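Workshop Tips: House Rules for Grippers and Small Soft Things

Filed under: automation at home, good practice, laundry (regrettably)

Most of what gets written about safe practice with robots assumes you own a factory with a yellow line painted on the floor. I own a spare bedroom with a wardrobe in it. The rules below are the ones we've settled on for hand-held gripper work on a tabletop, where a person does the moving and a robot is supposed to learn from it later. Zoltán Virág wrote the first version on the back of a Magnusson delivery note. I have removed the swearing and added the commas.

Before you start

Clear the table down to the work. Coffee goes on the floor, or better, in you.

Give the job a number and write it in the book before anyone picks up a gripper. Ours for bundle packing is 677. Job 623 is the same thing with spoons, and we don't talk about 623.

Write down what "finished" means. "Tidy" is an opinion. "Every bundle is inside the walls of the box and none is hanging over the edge" is a rule, and two people can check it on a Friday afternoon without falling out.

Open and close the gripper all the way a few times, well away from your other hand. Finger pads pinch. They don't pinch hard, but the noise you make will end up in the recording.

Wipe the pads with a barely damp cloth. Sock fluff builds up on them much faster than you'd think and a furry pad lets go of things when it feels like it.

Choosing what to pack

Mix it up. If every bundle is the same size and firmness you've taught the machine one sock. Tie some in the middle, roll some, leave one or two puffy and awkward. Crinkly material is worth including for its bad manners alone.

Tie ends should be short. Alvar Söderlund, who ties bows on everything, including the extension cord, has been asked to stop – the loops catch on a fingertip and the bundle comes along for the ride when you let go.

Use a low-walled box. High walls look neater on a shelf, but you end up knocking the gripper housing on the cardboard and going in at an angle no sane arm would choose.

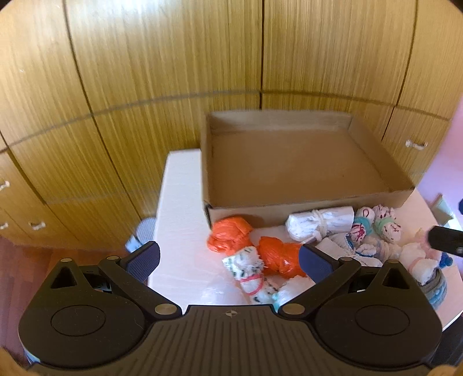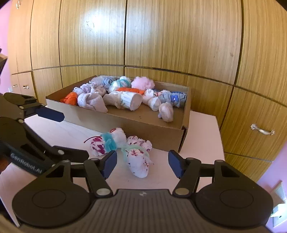
Job 677: the box empty in the first, with the bundles in front of it, and well filled in the second, with two floral ones still on the table.

Do I need the same packing order every time?

Vary the order between runs, but keep the rest of the procedure fixed: same start position, same definition of finished, same person on the same gripper until the run ends. If the order matters for the job, say with something fragile on top, write that into the rule and stick to it.

While you work

One bundle per grip. If you pick up two by mistake, put both down and start that grip again. Do not shake one off. It looks like a technique and it will be copied.

With two grippers over one table, agree on who goes first. We say "mine" out loud. It sounds like a nursery, and we haven't had a collision since March.

Move at the speed you'd use to put away somebody else's good glasses. Quick hands make blurry pictures, and Zoltán's quick hands also make dents in the cardboard.

If something drops on the floor, leave it there and finish the run. Mark the run as a drop. The Rukmont checklist we used before told us to delete those, but I keep them in a folder of their own, partly for study and partly as evidence.

No bare fingers in the box until both grippers are down on the table. This is the only rule I raise my voice about.

Afterward

Note the run number, who held what, and anything odd. "Box slid" is a fine note. "Fine" is not a note.

Check the joint screws every 7 runs. A loose one gives you a finger that droops slightly, and you'll blame the software for an entire evening.

Replace the box when the corners go soft. We keep flat spares behind the door, under a Zernham catalog that has never been opened for any other purpose.

Untie everything before it goes back in the drawer. I wore a pair to the dentist once with the tie still on the left one.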